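Ganden Trades and Technical Forum
Plant & Automation > People and rosters
Thread: Handling cells at our site, what it has done to the jobs

knurled_edge
Posted Friday, March 11, 2022

We run a laundry and meal tray operation out of one building in Katavness. Linen on one side, catering on the other, 58 people over two shifts. Management has signed for a trial of two-handed handling units from an integrator called Szabó, with a cell controller by Muvix. Scope for the first stage is pick and place of folded goods and bowl loading for the cold line.

I look after the work instructions and the training matrix. I'm after detail from sites that have already been through it, mainly:

Which tasks left the position descriptions and which ones got added.
Whether classifications or pay points moved.
How you handled the people who demonstrate the task to the units.

Not interested in whether robots are good or bad. There are other threads for that.

tare_weight

We're 9 months in, similar scope. The picking went down a bit. What went up was presentation of the work. Folded stock used to be dropped on a shelf in whatever state and the next person sorted it out. Now the stack has to sit square to the shelf with the fold facing out, or the unit picks two layers. The folders got a tighter standard and no extra time to meet it. Put that in your time study before the units go live.

Position descriptions: we removed "transfer to line" and added "cell attendance". The attendance line was written by engineering and was too vague to be of use. It took until August to get it reworded so that attendance meant one cell per person.

split_shift

Disagree with tare_weight on the standard. Square stacks should have been the standard anyway. Our rework on folded goods dropped once everyone stacked the same way, and that includes the stock that never goes near a robot.

tare_weight

Dropped for whom? Rework at the shelf dropped. Time at the folding table rose. If you only measure the shelf, you will only find the saving.

split_shift

We measured both. Folding rose in the first month and came back. I accept that we had two experienced folders on the trial and you may not have.

bench_mark_4

On the demonstrators. We log each demonstration as a task in its own right, with its own code, and it counts as skilled work. 478 demonstrations went in before the unit was let loose on the bowl task. The people doing them were operators from the cold line. They were slower than usual while demonstrating, as you'd expect, and their rates were frozen for that period so it didn't show against them. Get that in writing first.

Two from our end, folded stock and then bowl work.

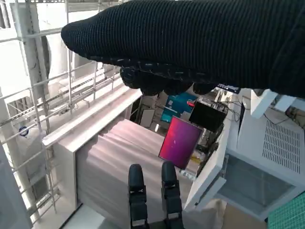
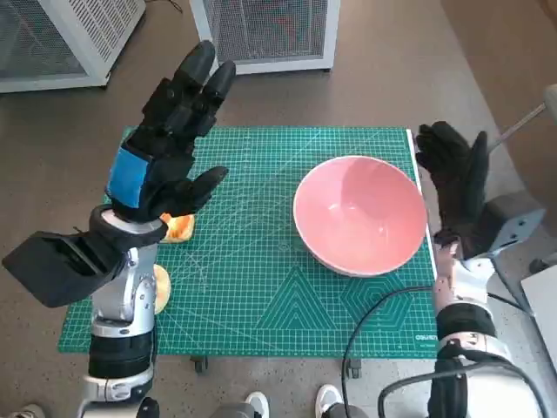

Does the operator who demonstrates a task stay responsible for quality when the unit does it later?

At our site the responsibility goes to whoever signed the release for that task, normally the process lead. The demonstrator signs only for the demonstrations, and the attendant on shift signs for stoppages and clearances. Three separate signatures, three separate lines on the sheet.

knurled_edge

Useful, thanks. Our draft has the demonstrator and the release signatory as the same person. I'll split it.

What did you do about floor level work? Some of our setups would be on low trolleys and I can see the attendants bending all shift.

bench_mark_4

Raised it as a hazard and rotated. Half an hour on the low setup, then something upright. The first proposal was to have the attendant kneel on a pad, which our safety rep knocked back. Leave enough clearance to step around the base on both sides, and brake the castors where they have brakes.

grease_nipple_ont

Ontario here, so labour rules differ, but the pattern is the same. I was an operator on one of these and I'll give you the view from that side. The job got quieter and more boring. You watch. When it stops you clear it, and the rest of the time you're waiting for it to stop. My hands stopped being the skill. Some of the crew liked that, particularly anyone with a bad shoulder. I didn't, and I moved to maintenance.

Management counted it as an upgrade since the title changed to technician. The rate did not change until we grieved it.

split_shift

Technician is a stretch if nobody has been trained to open a panel.

grease_nipple_ont

Agreed, and that was the grievance. Either train us to the title or drop the title. They trained us. Over 156 hours on the books by the end, a good part of it cable routing and gripper inspection. Worn finger pads were the most common fault we were allowed to fix ourselves.

tare_weight

Worth adding for the OP: keep a manual method alive. Ours lapsed. When the controller was down for an update, the newer starters had never done the transfer by hand at rate, and the older ones had lost the rhythm. We now run one manual session a fortnight. Production doesn't love it.

knurled_edge

Going in the matrix as a separate competency with its own expiry. Anyone have wording for the cell attendance line they'd share?

tare_weight

"Attends one handling cell. Clears stoppages within the guarded area after isolation. Presents stock to the stacking standard. Records stoppages by cause. Is not required to demonstrate tasks except by agreement." Change the last line to suit your agreement.

split_shift

I'd strike "one". Two cells is workable if they're side by side and the cycle is slow.

tare_weight

It took us months to get "one" in. I'd leave it.

knurled_edge

Leaving it in for the draft. The consultation meeting can argue the number. Will post the revised sheet when it's through.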